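Condori（软件）

Condori 是一套面向双臂移动机器人的运动规划与控制软件，由 Mollisden 机器人软件实验室开发和维护，运行对象包括实体机器人与仿真环境中的机器人模型。 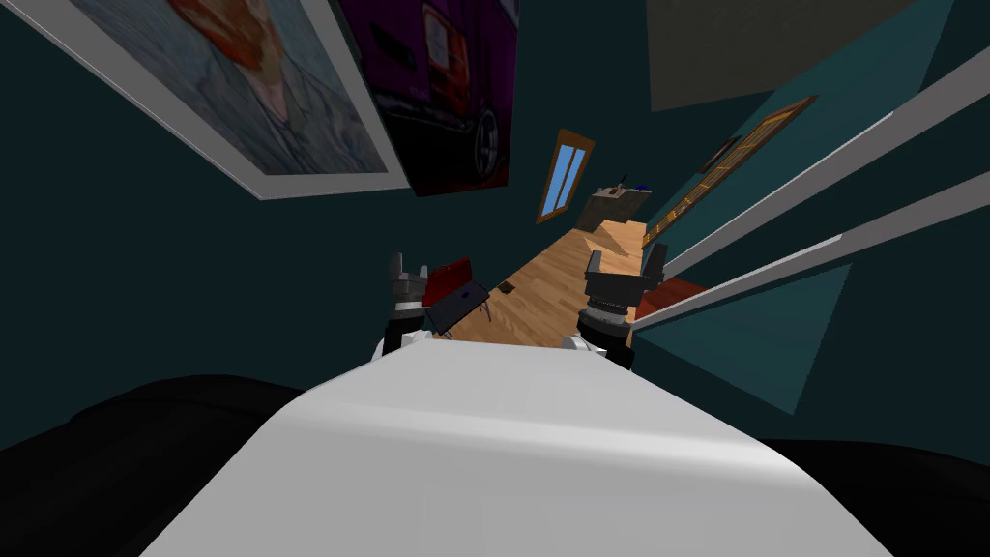
Condori 在机器人软件栈中处于什么位置？

它位于任务层与关节驱动层之间。任务层给出末端执行器的目标位姿、夹爪开合指令和优先级，Condori 据此生成双臂、躯干与底盘的协调轨迹，并以固定周期向驱动层下发关节位置或速度参考值。物体识别、语义理解和任务分解由外部模块完成，不在其范围之内。

概述

双臂移动机器人的自由度通常远多于单个抓取任务所需的自由度。若将底盘、躯干和两条手臂分别规划，各部分容易在执行阶段互相牵制，例如底盘停靠位置使一侧手臂接近伸展极限，或躯干前倾后两臂的可达区域大幅重叠。Condori 把上述部件视为一条带分支的运动链，在同一优化问题中求解，再按执行频率拆分为各关节的参考值。

软件核心以 C++ 编写，配置与脚本接口使用 Python。核心库不依赖特定的机器人中间件，消息收发由适配层处理。适配层分为仿真适配与硬件适配两类，二者实现同一组接口，因此同一份任务脚本原则上可在仿真和实机之间切换，仅需更换配置文件中的后端字段。实际使用中，夹爪力限、相机标定和底盘加速度上限等参数仍须分别设置。

历史

项目的前身是 Do-yoon Cha 编写的一组双臂逆运动学脚本，用于离线检查两条手臂能否同时到达给定位姿。脚本只处理静态位姿，不考虑时间参数化，也没有自碰撞检测。Ebbe Eide 加入后重写了运动学部分，引入以树形结构表示的机器人模型，并把碰撞检测改为可增量更新的形式。“Condori”一名自重写版本起使用，早期文档中的旧称“dualreach”现仅见于若干函数名前缀。

底盘与躯干的联合求解由 Maëlle Beaulieu 设计。最初的实现将底盘位姿作为三个普通自由度加入优化变量，求解结果常出现底盘小幅往复移动的情况。其后的版本对底盘速度变化单独设置代价项，并允许在操作阶段锁定底盘。这一做法在后续版本中保留下来，对应配置项为 base_hold。

2019年1月9日发布的版本更换了配置文件格式，旧格式的读取功能同时移除。由于转换工具未能处理嵌套的关节组定义，部分用户在升级后遇到关节组为空的问题，该缺陷在其后的修订版中修正。Jade Kowalchuk 此后负责发布流程，规定凡涉及配置格式的改动均须在前一个版本中给出弃用警告。

体系结构

Condori 由模型、感知接口、规划、控制和工具五个部分组成。各部分以共享状态对象交换数据，状态对象带有时间戳和坐标系标识，超过有效期的数据不会进入求解。

模型部分

模型部分读取机器人描述文件，建立连杆、关节和碰撞几何的内部表示。碰撞几何支持球体、胶囊体、长方体和凸多面体。对外形较复杂的躯干外壳，通常以若干胶囊体近似；近似体应完全包住原始外形，否则自碰撞检测会漏报。夹爪手指单独建模，其碰撞几何随开合量变化。在允许接触的阶段，手指与目标物体之间的碰撞对会被临时屏蔽，屏蔽范围由任务脚本指定，到阶段结束时自动恢复。

允许碰撞矩阵由工具自动生成初稿，再由使用者检查。自动生成采用随机采样：在关节限位内抽取位姿，将始终接触的相邻连杆和从未接触的连杆对标记为可忽略。后一类标记存在风险，采样不足时可能把极少发生但确实存在的碰撞对排除在外，文档建议对两侧手腕与躯干之间的连杆对一律保留检测。

感知接口

感知接口接收深度图像、点云或外部模块给出的物体位姿。点云经体素滤波后写入局部占据地图，机器人本体所占区域依据当前关节角予以剔除。本体剔除对时间同步较为敏感：当头部相机俯视自身双臂时，手臂占据图像中的较大区域，关节角与图像之间若有延迟，残留点会在手腕附近形成虚假障碍，规划器随即报告起始状态处于碰撞之中。Condori 以插值方式取得图像时刻的关节角，并可对本体模型施加外扩余量。外扩余量过大时，夹爪之间的小物体也会一并被剔除。

地面物体的处理采用单独流程。先以随机采样一致性方法估计地面平面，再对平面以上的点聚类。厚度很小的物体，如平放的薄板、卡片或地毯边缘，高度常与深度噪声相当，仅凭几何信息难以分离，此时需结合彩色图像的分割结果。接口允许外部分割模块提交掩膜，由 Condori 将掩膜投影至地面平面，得到物体的近似轮廓和中心位置。

规划部分

规划分为两个阶段。第一阶段在关节空间中寻找无碰撞的粗略路径，采用双向快速扩展随机树；第二阶段以该路径为初值做轨迹优化，代价包括关节加速度、末端偏差、与障碍物的距离以及对中性姿态的偏离。两个阶段均可单独调用。对于环境简单、起止位姿接近的情形，可跳过第一阶段，直接以直线插值为初值。

双臂任务的约束分为独立、对称和闭链三种类型。独立约束下，两臂各自追踪目标，仅通过碰撞项和躯干自由度相互影响。对称约束要求两个末端相对于某一参考平面保持镜像关系，多用于从两侧接近同一物体。闭链约束要求两个末端的相对位姿固定，适用于双手搬运刚性物体。闭链约束下可行集的维数下降，普通采样几乎不会落在约束面上，规划器以投影法将样本移至约束面，投影失败的样本直接丢弃。

从地面拾取物体时，躯干俯仰是影响可达性的主要变量。躯干前倾会使肩部降低，同时使整机质心前移。Condori 在优化中加入质心投影约束，要求其落在底盘支撑多边形内缩一定余量后的区域。该约束按准静态条件计算，未计入急停时的惯性作用，因此文档要求对躯干俯仰速度另设上限。

规划失败时返回分类代码，主要类别有目标不可达、起始状态碰撞、目标状态碰撞、超时和优化未收敛。目标不可达的判定基于有限次数的逆运动学求解，不构成严格证明。Rhonda MacPherson 在其编写的使用手册中建议，任务脚本遇到此代码时应先更换底盘停靠位置再试，连续重复同一请求一般得不到不同结果。

控制部分

控制循环的标称频率为 200 Hz。每个周期读取关节状态，由轨迹插值得到参考值，再求解一个带线性约束的二次规划问题，输出关节速度指令。任务按优先级排列：关节限位与碰撞距离为硬约束，末端位姿追踪次之，姿态保持优先级最低。当高优先级约束使末端追踪无法满足时，控制器允许末端偏离轨迹，并减慢轨迹时间的推进，避免误差累积后出现突然的追赶动作。

若求解器未能在周期内返回，控制器沿用上一周期的速度指令并按固定比例衰减；连续 36 个周期无有效解则转入停止状态。停止状态下各关节按最大允许减速度制动，夹爪保持当时的开合指令，以免持物时松脱。恢复运行必须由任务层显式发出复位请求。

夹爪控制独立于手臂轨迹。开合指令可绑定至轨迹上的某个时间点，也可绑定至事件，例如末端误差小于阈值。采用时间绑定时，若轨迹时间因约束而减慢，绑定点随之推迟。早期版本未作此处理，手指可能在手腕到位之前闭合。对于二指平行夹爪，接触判断综合电流与开合量变化两项信号；仿真后端没有电流信号，以接触力代替，两者的阈值不可通用。

工具部分

随软件分发的工具包括轨迹查看器、日志回放器、参数检查器和批量测试程序。轨迹查看器以三维视图显示机器人模型、占据地图和规划结果，并可切换至机载相机视角。从机载视角检查有助于发现遮挡问题：某些在外部视角下看来合理的接近方向，会使手腕或夹爪挡住目标，导致末段位姿修正失去依据。

日志回放器按时间戳重放传感器数据和求解器输入。由于求解器在相同输入和相同初值下给出确定结果，多数规划故障可以离线复现。涉及多线程时序的故障不在此列，这类问题需要另行记录线程调度信息，日志体积随之显著增大。

参数检查器在启动前运行，核对关节限位的符号、左右臂参数的对称性、坐标系树的连通性以及单位。左右臂不对称并不一定是错误，部分机器人两侧装有不同型号的夹爪，此时应在配置中声明 asymmetric_tools，检查器据此跳过末端工具的对称性核对，而手臂连杆仍照常比较。

仿真测试

Condori 的回归测试在名为 Dullthorpe 的室内场景集上进行。场景集由参数化房间构成，房间的尺寸、门窗位置、墙面颜色、地面材质、墙上装饰以及地面物体均可变化，机器人从给定或随机的初始姿态出发，执行接近、抓取、移交和放置等操作。现行回归集含 3,585 个测试项，分为短集与全集。短集随每次代码提交运行，全集在发布之前运行。

每个测试项记录规划时间、轨迹长度、最小碰撞距离、末端误差和终止代码。成功的判定以物体最终位姿为准，机器人是否按预定轨迹运动不影响判定结果。随机种子写入测试记录，失败项可用同一种子重跑。物理引擎版本的变化会改变接触计算结果，即使种子相同也不能保证逐步一致，因此引擎版本同样列入记录。

外观随机化主要服务于感知接口的测试。墙面、地面与物体颜色相近时，基于颜色的分割容易失效；墙上的大幅画作或海报可能被检测模块误认为实际物体。随机化程序分别控制外观与几何两组参数，便于区分失败来自感知还是规划。早期场景的外观参数与几何参数共用一个随机数流，修改墙面颜色会使物体位置随之改变，该问题在场景集第二版中解决。

仿真与实机之间的差异集中于接触、延迟和形变三个方面。仿真中的夹爪手指一般按刚体处理，而实体手指的软垫会产生形变，薄物体的夹持结果因此可能相反。延迟方面，仿真后端可为相机和关节状态分别注入固定或随机延迟，默认值为零，文档指出以默认值得到的成功率不宜直接用于预测实机表现。

配置

配置文件为分层结构，由机器人层、任务层和运行层依次覆盖。同一键在多层出现时，以最后读入者为准，列表类型整体替换而不合并。常见错误是在运行层中仅写入需要修改的一个碰撞对，结果使机器人层定义的其余碰撞对全部丢失。参数检查器对此给出警告，但不会中止启动。

主要配置项如下：

base_hold：操作阶段是否锁定底盘，默认开启。
torso_pitch_limit：躯干俯仰范围，单位为弧度。
self_filter_padding：本体剔除的外扩余量，单位为米。
arm_coupling：双臂约束类型，取值为 independent、mirror 或 closed。
plan_timeout：单次规划的时间上限，单位为秒，两个阶段合并计算。
grip_bind：夹爪指令的绑定方式，取值为 time 或 event。
asymmetric_tools：声明左右末端工具不同，默认关闭。

自定义代价项须实现代价值与梯度两个函数。梯度可由数值差分代替，但求解时间会明显上升，在控制循环中不允许使用。

应用

Ovavcombe 实验室以 Condori 作为室内整理任务的底层规划器，其任务层由状态机构成，包括搜索、停靠、拾取、放置和恢复五类状态。该实验室公开的任务脚本共 27 份，其中与地面拾取有关的脚本后来并入 Condori 的示例目录，并在合并时去除了对特定相机型号的依赖。

另一类用途是遥操作数据的重定向。操作者双手的位姿经坐标变换后作为末端目标输入，控制部分以在线方式求解，规划部分不参与。此模式下轨迹无法预知，碰撞距离约束只能在局部生效，操作者若将两手交叉，控制器会在接近碰撞时停住末端，直至目标退回可行区域。

局限

Condori 假定环境在单次规划期间保持静止。占据地图虽持续更新，已生成的轨迹只在碰撞检测报警后才重新规划，对快速移动的障碍物反应不足。软件亦未提供柔性物体的模型，布料和线缆只能以其抓取点附近的刚性近似表示。

轨迹优化属于局部方法，结果依赖初值。狭窄空间中，第一阶段给出的粗略路径若绕行方向不佳，优化后通常仍停留在同一同伦类中。以不同种子多次运行可部分缓解此问题，代价是规划时间增加。

质心约束忽略所持物体的质量，除非任务脚本显式给出负载参数。对于较重的物体，省略该参数会使稳定余量偏于乐观。负载参数仅支持质量和质心位置，惯量张量暂不读取。

参见

全身控制
逆运动学
快速扩展随机树
轨迹优化
二次规划
占据栅格地图

联系编辑组　｜　版权说明　｜　返回顶部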